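体育新闻写作选修课 讲义第六讲
女子足球赛报道:从终场哨到截稿
主讲:Wahyudi Goh
2019年1月14日修订

各位同学好。上一讲我们聊了田径,秒表一按,名次就在那里,写起来心里踏实。足球可没有这么体贴,九十分钟里可能只有一个球,甚至一个球也没有,可编辑照样要你交稿,版面照样给你留着那么大一块地方。所以这一讲我想慢慢来,把一场女足比赛从赛前准备到最后交稿的过程,陪大家走一遍。有些地方我会啰嗦一点,请多包涵,都是当年自己摔过跟头的地方。

本讲用的比赛材料是卡内基杯(Carnegie)的一场半决赛,弗莱基克斯队(Flekix)对农登队(Nonden),场地在穆米纳德球场(Muminard)。比分是1比0,农登队赢。观众人数公布的是1,214人。这几个数字请先抄在笔记本的页眉上,后面的练习都要用到。

一、赛前要做的功课

很多同学以为记者的工作从开球开始,其实到了开球那一刻,你手里应该已经有半篇稿子了。我说的半篇,指的是那些无论谁赢都用得上的东西:两队怎么走到这一步的,上次交手是什么时候,谁停赛,谁刚伤愈,教练最近在发布会上反复念叨什么。这些材料放在一个文档里,短句就行,写得丑也没关系,反正只有你自己看。

以这场半决赛为例,我赛前写下的几条是这样的:

农登队去年六月换了主教练,换帅之后从四后卫改成了三中卫。
弗莱基克斯队小组赛场场有进球,淘汰赛首轮点球过关。
农登队的14号是边翼卫出身,这届杯赛被推到了锋线上。
弗莱基克斯队的主力门将赛前一天没有参加合练。

四条里面,最后真正用进稿子的是第一条和第三条。第二条被我砍掉了,第四条那位门将照常首发,也就没什么可说的。准备得多,用得少,这很正常,同学们不要心疼。

另外有一件小事要提醒:名单一定要核对两遍。赛前一小时拿到的首发名单,有时候热身之后还会改。我有一年就是照着旧名单写,把一位坐在替补席上的姑娘写成了“全场不知疲倦地奔跑”,第二天她本人给我写了封很客气的信。那封信我到现在还留着。

二、看球时记什么

记者席上的笔记,每个人有每个人的写法,我的办法是一页纸竖着分两栏,左边写时间,右边写事情。右边那栏尽量写动词。“14号左路拿球,内切,射门,偏”,这样写就够了。形容词回头再想,当场写下来的形容词多半是激动的产物,比如“惊天”“神奇”,一到稿子里就显得轻飘飘的。

比赛进行到第31分钟,农登队打进了全场唯一的一个球。我的笔记原文如下:

31分 角球,右侧,第一点被顶出来,禁区弧顶14号胸停,左脚,低,近角。门将碰到了。1比0。

请大家注意“门将碰到了”这几个字。写的时候只是顺手,赛后我问门将的第一个问题就是从这几个字来的。她说,手套碰到了球,但身体重心已经过去了,使不上劲。这句话后来成了全文里读者反馈最多的一句。细节的好处就在这里,你当时未必知道它有什么用,先记下来再说。

还有,进球之后请不要马上低头写字!我知道大家着急,可是进球后的那十几秒里,场上发生的事往往比进球本身还值得看。谁第一个跑过去抱她,谁站在原地没动,对方队长有没有把球捡起来往中圈走。先抬着头看完,再低头写,忘不掉的。

三、一比零的比赛怎么写导语

比分小的比赛,导语最容易写成流水账。下面是往届同学的几种写法,我把名字隐去了,大家比较一下。

写法甲:在昨天进行的卡内基杯女足半决赛中,农登队以1比0战胜弗莱基克斯队,晋级决赛。

写法乙:14号上半场的一脚低射,把农登队送进了卡内基杯决赛,也让弗莱基克斯队在剩下的时间里追得筋疲力尽。

写法丙:足球是圆的,奇迹总在不经意间降临。

写法甲没有错误,通讯社短讯这么写完全可以,快,准,编辑一个字都不用动。写法乙多了一个人物和一点过程,适合报纸第二天见报的稿子。写法丙嘛,我只想请这位同学把它划掉,从第二句开始写。几乎每篇以感慨开头的稿子,删掉第一句都会变好,不信大家回去拿自己的旧作业试一试。

导语的长度,我给大家定个规矩,汉字控制在40个以内。这个数字是我自己定的,没有什么学理依据,就是逼着大家做选择:人物、比分、意义,放不下的往第二段挪。等你们写熟了,想破这个规矩,尽管破。

四、中段的顺序

导语之后怎么往下走,同学们问得最多。初学者喜欢按时间从头写起,第几分钟如何,第几分钟又如何,写到进球的时候读者早就走了。我建议的顺序是先写进球,写透,再写这个进球前后的形势,然后回到那些没有进的球。

没有进的球很重要。这场比赛下半场弗莱基克斯队换上两名前锋,压着对手打,有一次头球打在横梁上,弹回来又被农登队的中卫在门线前踢走。如果稿子里不写这一段,读者会以为农登队赢得很轻松,那就失真了。比分是1比0,可是比赛的分量要靠这些段落托起来。

写形势的时候,术语能少就少。“三中卫体系下边翼卫的纵向覆盖”,这句话你的教练朋友看得懂,你母亲未必。不妨换成“农登队让两边的队员又守又攻,跑得最多的也是她们”。意思差不了多少,多出来的读者可不少。

还有一类词,写女足的时候请格外留心。“巾帼”“娘子军”“玫瑰”,偶尔用在副刊里无伤大雅,赛报里请不要用。你写男足半决赛的时候会怎么描写一次铲断,写女足就怎么描写。年龄、婚姻、长相,和这场球没有关系的,一律不写。她是左后卫,她铲到了球,这就是新闻。

五、混合采访区

终场哨一响,大家会往混合采访区跑。先到的有好位置,这话没错,但是到了之后问什么更要紧。我听过太多“请谈谈今天的感受”,球员只好回答“很高兴,感谢球迷,我们会继续努力”。这不能怪球员,问题是空的,答案自然也是空的。

好的问题一般都很小,小到对方不需要组织语言就能回答。比如:

第31分钟那个球,你停下来的时候看到近角有空当吗?
换人之后教练在场边朝你喊了一句,喊的是什么?
横梁那次,你以为进了吗?

最后这个问题我问的是弗莱基克斯队的那位前锋。她停了一会儿,说她已经转身准备跑了。就这么一句,比一整段战术分析都管用。不过也要提醒大家,输球的一方愿意停下来说话,是她们的好意,问两个问题就够了,记得说谢谢。不愿意停下来的,让她走,不要追。

引语的处理,原话是什么就写什么。口头禅和重复可以删,意思不能改,更不能把两段话拼成一句。如果录音听不清,就改用转述,不加引号。这一条没有商量的余地,我批作业的时候会抽查录音。
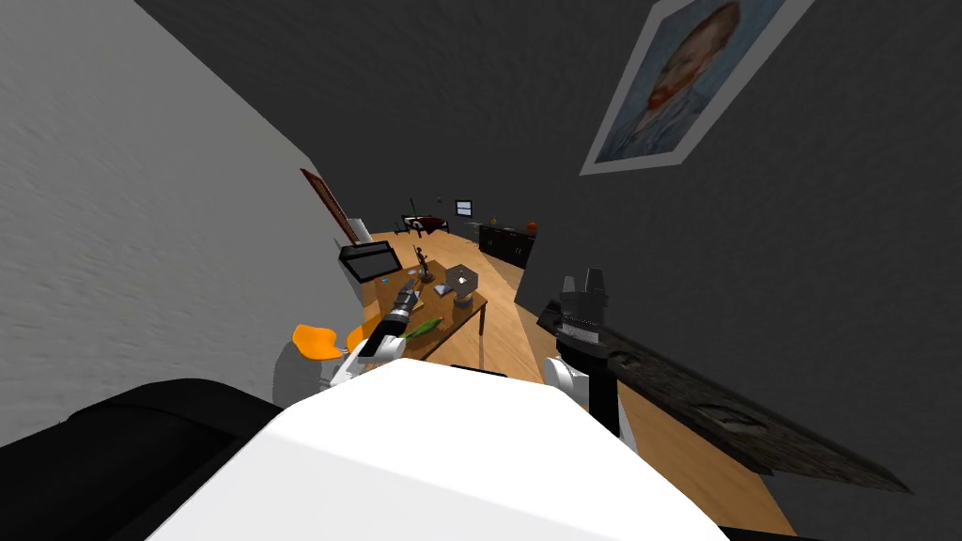 六、截稿前的检查

晚场比赛的稿子,留给你的时间往往比上半场还短。越是这种时候,越需要一张固定的检查单,脑子可以发热,单子不会。我自己用的那张贴在电脑盖子里面,内容如下,大家可以照抄,也可以添上自己常犯的毛病。

比分和进球时间,跟官方记录对一遍。
所有人名,逐字核对,尤其是译名,同一篇里前后要一致。
号码和人对得上。
球场名写全,这一场写“穆米纳德球场”,第二次出现可以写“球场”。
观众人数用公布的数字,没有公布就不写,不要自己估。
引语跟录音对一遍。
通读一次,念出声来,念着拗口的句子就改短。

念出声这一条,在记者席上做起来有点不好意思,小声念就行,旁边的同行都习惯了。我旁边有位老前辈,念的时候还带比划,大家反倒觉得没有他那场球就不完整。

检查时最容易漏的是标题。标题经常是别人替你起的,可出了错,读者记住的是你的名字。交稿的时候自己先拟一个,哪怕编辑不用,至少给了他一个准确的底子。这一场我拟的是“农登队一球小胜 闯进卡内基杯决赛”,编辑后来把“小胜”改成了“险胜”。我想了想横梁那个球,觉得他改得对。

七、课后练习

请大家用讲义里的材料写两篇稿子。第一篇是通讯社短讯,写完就交,不许回头润色,练的是快。第二篇是次日见报的赛报,八百字以内,要有进球过程、没有进的球,还要有至少一处引语。引语只能用讲义里出现过的,用转述的方式写,不要替球员编话。

写第二篇的时候,试着站在弗莱基克斯队一方写一个版本的导语。同样的比赛,同样的比分,给主队球迷看的报纸和给客队球迷看的报纸,导语完全可以不同,事实则一个字都不能差。两个导语并排放在作业第一页,下次上课我们一起读,读到谁的请不要脸红,我会把自己年轻时写的也带来陪着大家。

作业请打印,行距留宽一点,方便我在中间写字。我的字不太好认,看不懂的地方下课来问,不要猜。上回有位同学把我写的“删”看成了“册”,老老实实去翻了一下午的球队年册,回来还多写了一段历史,那一段写得倒是挺好。

下一讲讲点球大战,请带上秒表和第二讲发的记录纸。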